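En el taller de Saltitz, la dueña me recibe a las nueve, con café. Lleva 18 años vendiendo mesas de segunda mano y habla de ellas con mucha calma. «La gente mira las patas», me dice. «Yo miro la veta. En una madera clara se ve todo: las ondas, los círculos, cualquier mancha pequeña.»

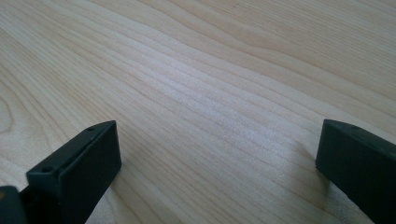 ## El orden de cada día

Le pregunto cómo se recoge una mesa de trabajo. Ella usa una cesta de plástico, siempre una sola. «Compré 30 cestas a Cullumetti y me sobran 28», se ríe. «Con 2 tengo bastante – una aquí y otra en casa.»

Prefiere las que tienen asas de otro color, por ejemplo una rosa con asas azul claro.

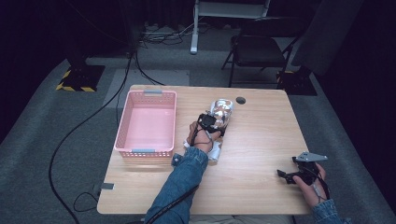 Las cosas envueltas, añade, van tumbadas en el fondo, y encima no se pone nada pesado. Para limpiar el tablero usa un paño de algodón y poco jabón. El aceite lo deja para marzo.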